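Bag week, and the new fingers
Posted in October by the bench diarist

Friday, nearly seven in the evening, and I'm writing this with a mug of tea balanced on the controller, which I tell everyone else off for. 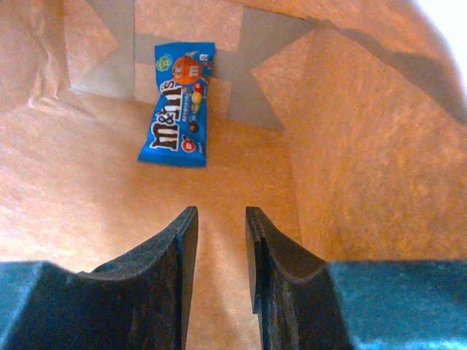

So, bags. I've spent the whole week on getting small things out of paper bags and I can hear crinkling when I shut my eyes. The plan was to run the Cerik fingers against the Flesari ones, same arm, same wrist camera, same controller settings, and see which pair I'd want to live with. I thought it would be two days. Ha.

The Cerik pair are the ones with the scooped inside faces and the squared-off tips. I wasn't keen when I first bolted them on, they looked a bit like something for cracking crabs, but I've come round to them completely. The curve gives a soft packet somewhere to go when you close up, so you can be fairly sloppy about where you grab. With the Flesari pair (flat all the way down, rubber pads, very smart looking) a sweet packet either gets pinched dead centre or it squirts out sideways and ends up in the corner of the bag, and then you've got a whole new problem.

Numbers, before I lose the scrap of paper they're on. 342 attempts with the Cerik fingers since Monday's set-up, 176 with the Flesari. I know, I know, it's lopsided. The Flesari lot got cut short when one of the pads started peeling and I had to glue it back down and leave it overnight. I'll even it up next week before I say anything out loud to anybody who might write it down.

What I can say is that the fingers matter less than I expected and the light matters more! Bags are horrible for light. You get a great white glare where the lamp comes over the open top, then big grey wedges of shadow off the folded edges, and they move whenever the bag gets nudged. The Mabaso camera, which I love on the tabletop jobs, kept hunting for an exposure and then settling on the wrong one. I locked it by hand on Wednesday night and it was a different animal. I should have done that first thing and saved myself a day and a half of muttering.

The other thing about brown paper is that it's all the same colour as itself, if that makes sense. Anything blue shows up beautifully. Anything brownish or see-through, forget it. I tried a toffee in a gold wrapper and the arm went confidently for a crease in the wall, shut on it, and lifted the entire bag off the bench with the toffee rattling about at the bottom. Very proud of itself. I did laugh, and then I had to go and find the bag clip.

Controller notes, mostly for me. The Burken box is still giving a little hiccup when it switches from moving to closing. It's tiny, you'd never notice it on a big solid block, but on a light packet the tips give a sort of shiver just before they touch and sometimes that's enough to push the thing along. Turning the approach speed down helped. Turning it down again didn't help any more and made me want to go and lie on the floor. I've left it at about 15 per cent and I'm going to stop fiddling with it. (I am not going to stop fiddling with it.)

Also the wrist mount has worked loose again. Same screw. I've put a dab of paint across the head so I can see if it turns, and if it has by the next session I'm ordering the longer one and a proper washer.

Things I want to try next, in no order at all: a taller bag, as the arm hardly has to reach at the moment and I suspect the knuckles will foul the sides once it does. Swapping the camera over to the older Mabaso just to see. Roughing up the tips of the Cerik fingers with a bit of sandpaper, or maybe a strip of that grippy tape from the drawer. And two packets in the bag instead of one, though I've a feeling that's where all my nice results go out of the window.

Logged 551 clips altogether this week counting the practice ones, and the disk is grumbling, so I've got a backup going while I type. It's been stuck on the same folder for ages. I'll give it until I've finished the tea.

Recent entries
The pad that wouldn't stay stuck
Burken box: first impressions, some of them rude
Why I've gone off suction cups
Cable tidying, part two

We use cookies to remember your settings and count visits. By carrying on reading you agree to this. Accept / Manage choices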